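Part 2: Setting Up the Cubbies

2020-08-07
By the Sollik shelf guide writer

OK, the unit is up, it's screwed to the wall (Part 1, please don't skip it!) and now comes the bit I like best, which is filling it. I've set up a few of these Sollik shelves by now, and my way is to sort first, shelve second, and only fuss with the pretty stuff at the end.

1. Wipe every board with a barely damp cloth and let it dry. Sawdust hides in the back corners.

2. Decide what each cubby is for and put a sticky note on the back panel inside it. I use a different color for each kind of thing – pink, green, orange, whatever's in the drawer.

3. Put the little daily things, bottles and small boxes, up on a board you can reach without a stool. Straps and other floppy stuff go last, once you know where there's a gap.
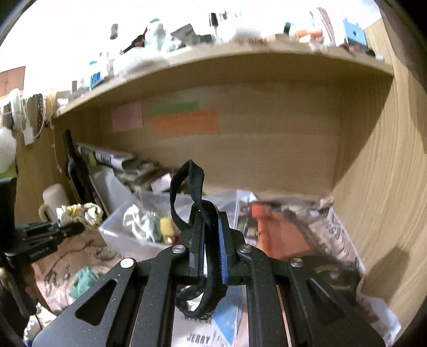 Do the sticky notes leave a mark on the wood?

Mine never have, but I peel them off after a few weeks and move them to a fresh spot if I still need them. I'd be more careful with tape, which took a bit of finish off my old Pridance bookcase.

4. Line the floor of any cubby that will hold glass. Wrapping paper is fine, the newspaper-looking kind especially, and it slides right out when it gets grubby. Cut it 5 mm short on each side so it doesn't ride up.

5. Heavy and tall things go in next. Wine bottles, mugs, tumblers, all of that belongs toward one side so you can still get a hand in past them.

CAUTION: Don't go over 70 pounds per board, and that means everything on it added up! The Sandberg brackets are strong but the boards will sag before the brackets complain.

6. Tuck soft things in around the hard ones. Scrunchies, scarves and scraps of fabric are great for this, and they keep bottles from knocking together.

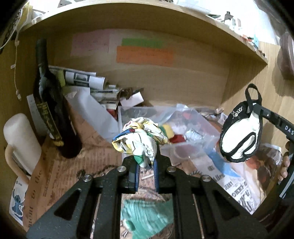
If you end up with more soft stuff than cubby (I always do), roll it instead of folding and stand the rolls on end. You'll fit more in and you can see what you've got.

7. Papers and cards go in flat. Keep the stack lower than half the cubby height or you'll be fishing things out from behind it until December.

NOTE: If a board rocks once it's loaded, take everything off before you touch the pegs. I tried nudging one with the bottles still on it, and I don't recommend it. Spare pegs are in the small Trutel bag that came with the brackets.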